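Operator Network > Forums > Teaching and Demonstration > Household Tasks
Search this forum Keywords Advanced search

Hand-held grippers or remote control for low compartments?

halim_lab
Our group at Halim is preparing a set of demonstrations on small household appliances: opening a door, reaching in, removing an item and closing up again. The work to date was recorded by remote control, with the operator seated at the Urnier station. We have 218 accepted demonstrations. Management has asked whether the remaining tasks should be shown by hand instead. I would appreciate the views of members who have used both methods.

C. Cifuentes
We changed over in June of last year and have not gone back for this class of task. With remote control our operators completed 23 usable demonstrations in a working day. With hand-held grippers the same operators completed 74. Most of the difference came from the door. An operator at a station cannot feel when a latch gives, and tends to pull too hard or to stop early.
Cayetano Cifuentes
Training Coordinator, Tustau

ostrander_m
I must disagree with the previous reply, at least in part. The number of demonstrations per day is a poor measure if the arm cannot repeat them. A person kneeling on the floor will turn a wrist or lean a shoulder in ways that our arm does not allow. We rejected 109 hand-shown demonstrations on that ground alone. Remote control is slow, but every motion recorded is one the robot has already made.

C. Cifuentes
That is a fair objection, and our written procedure now covers it. Demonstrators are shown the arm's limits before they begin and are asked to keep their elbows within them. Our rejections fell once this was in place. I would still use remote control for anything heavy.

halim_lab
Thank you both. Could either of you advise on the division of work between the two hands? Our draft has the left hand holding the door throughout.

C. Cifuentes 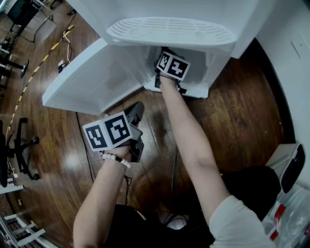 Our procedure gives each hand its own job and does not allow them to swap partway through a demonstration. The right hand does the reaching, and the left stays outside the compartment, ready for the door. Where the door swings open to the left, as on this white unit, I see no need to hold it throughout, provided it stays open unaided. Please pay attention to the marker cubes on top of the grippers. Once the right hand is inside, its cube is inside as well, and the walls can hide it from any camera placed to the side. We ask demonstrators to pause briefly before entering and again after leaving, so that the position can be checked at both ends.

ostrander_m
The point about the cube supports my position. A low opening is where tracking is weakest, and a remote arm reports its own joint positions whether or not anything can see it. I would also ask that cables be moved well clear before anyone works at floor level. The Balaletti guidance sheet we follow requires this, and I think it a sensible rule for either method.

C. Cifuentes
Agreed as to the cables.

halim_lab
We will run both methods on the same appliance and compare what the arm can repeat. I will post the rejection figures for each when we have them.

Filed under: Teaching by hand, Remote operation, Two-handed tasks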